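3.2 Lawn cover and summer water use

The second set of plots covers managed turf on private residential lots in Ridthorpe.
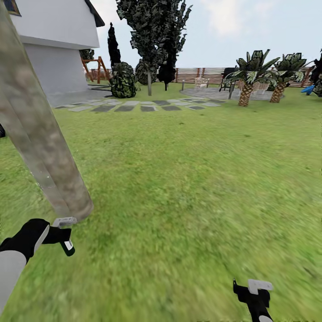 Figure 4. Lawn beside a two-story house with smooth plastered walls (computer rendering).

Households were drawn from the Wedico billing register, which lists one meter per lot. Of the 162 lots that met the size limit, 62 agreed to a second meter on the outdoor line. Readings were taken at 6 a.m. through August, before most irrigation timers start. Lots with a private well were left out, as were lots where the outdoor line also fed a pool.

Turf area was traced by hand from parcel maps and checked on foot with a measuring wheel. Where the two values differed by more than 9 percent, the ground value was used. Shaded turf was recorded separately, following the Haworth classes, and a lot was coded as shaded if tree cover reached the lawn at noon.

Outdoor use rose with turf area up to 2,000 square feet and then leveled off. Two features of the sample may explain the flat part of the curve. Owners of larger lots more often watered by zone, and several left the rear zone dry for the whole month. Shade had a weaker effect than in the Itura survey, where lots were smaller and the soils held more water. Soil type was not measured at the lot level and enters the model only as a district term (see Section 3.4).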